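Eating less sugar, my notes after the winter

April 7, 2019

I started in November, when my trousers from the year before did not close anymore. I did not want a diet with a name. I only wanted to stop the sweet things between meals, and I gave myself 200 days to try it.

The first two weeks were unpleasant. I work in the office at Neltex, and there is always an open box of cookies beside the printer. I moved my desk drawer of candy to a colleague, who finished it quickly. In the evenings I had headaches and went to bed early – this at least was good for my sleep.

What helped me most was fruit. I had always bought it and then let it go soft in the kitchen. Now I cut it before I sit down, because I know I will not stand up again for an orange.

Orange and strawberries, toy ones:
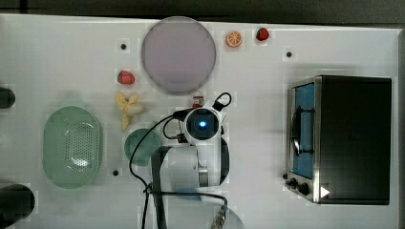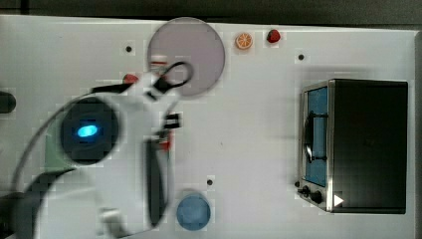
What I eat now

Breakfast is toast with cheese, or plain yogurt with a spoon of oats. I buy the yogurt from Jitaru, a small dairy shop near my bus stop, and the large pot costs less than two of the flavored ones. Lunch did not change. After dinner I have fruit, and on Saturdays a piece of real cake, which I eat slowly.

What was difficult

Visiting my aunts. In my family, to refuse a dessert is almost to refuse the person. I learned to say yes to a small piece and to ask for the recipe.

Coffee without sugar took me 20 days. Tea was easier. I still do not like dark chocolate, although everyone promised me that I would.

The trousers close again, but I bought a new pair anyway.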